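Workshop notes: a week with the two-arm cell

If you've walked past the Girnard bay lately and wondered why I was under the bench again, it's cables. It's nearly always cables! The two-arm cell has had its first proper service since we moved it in, and a few of you asked what that involves, so I've written it up while my knees recover.

The power goes off first and stays off until I've been round every bolt on the mounting plate. Both arms share the one plate, so if one side works loose the other one starts missing its marks as well, and you can lose a whole morning blaming the wrong arm (I have). Three bolts took a bit of a turn this time. I put a dab of paint across each head afterwards so I can see at a glance if they've shifted.

Then the cables. The service sheet from Bisht says to check them every 300 hours, and I'd let it slip a bit. The purple ones get the hardest life as they have to follow every bend an arm makes. I run my fingers along the whole length feeling for flat spots, then move the arm slowly by hand to its furthest reach and watch for anything pulling tight. The left one was strapped down far too short at the elbow. I've cut the old ties off and given it a good deal more slack, which looks untidy but should last longer. We had a spare from Belora on the shelf and it's still there, hooray.

Grippers next. Wipe the fingers, check they close square, and try them on a bit of card before trusting them with anything else. The right one was closing a whisker late on one side and wanted its screws nipping up. After that it's power on, home both arms, and a slow run on the cloth job with my hand near the stop button.
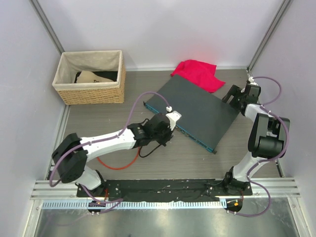
Still on the list

Position 106 in the left arm's program wants teaching again, as it comes in lower than I'd like. I also want to tidy the orange cable on the tabletop under the left arm before it gets snagged. Gristwood are sending new cable clips, the soft sort, and I'll fit those when they turn up.

The next full service is down for September, or at 2000 hours on the counter if that comes round sooner. Until then, if you use the cell, please write your hours in the book, and if you hear a tick from either elbow, stop it and come and find me. Leave the cable ties alone, however ugly they look!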